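Food and Catering > Course Books
Search this book Enter keyword

Chapter 2: Cleaning Surfaces
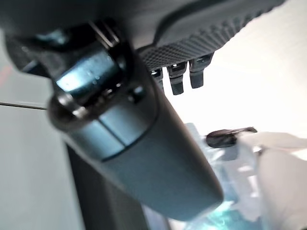
Dirt is easiest to remove from a surface that is flat, hard and open to the cloth. Few pieces of kitchen equipment are like that all over. Most have joints, screws and edges, and food collects there first. A smooth, rounded face can be wiped in one pass, but a thin seam, a shallow groove or the small head of a screw needs a brush. When you plan the cleaning of any item, look for these places before you choose your tools.

This chapter deals with cleaning by hand. Machine washing is covered later in the book. You will learn the difference between cleaning and disinfecting, and how to write a cleaning schedule for a small kitchen.

Cleaning removes grease, crumbs and other soil. Disinfecting reduces the number of bacteria left behind. The two jobs are done in that order. A disinfectant put on to a greasy worktop is partly used up by the grease and does little to the bacteria underneath.

The main case study is the Brukbridge canteen, which serves 200 lunches a day from one kitchen. Its staff clean the slicer after each use and take it apart every Friday. The second, shorter study looks at the Mendonça bakery, where the main soil is dry flour and water is kept away from the mixers until the flour has been brushed off.

Key words: soil, detergent, disinfectant, contact time, residue

Before you start, list the surfaces in your own kitchen that are touched by raw food. Allow 60 minutes for section 2.1.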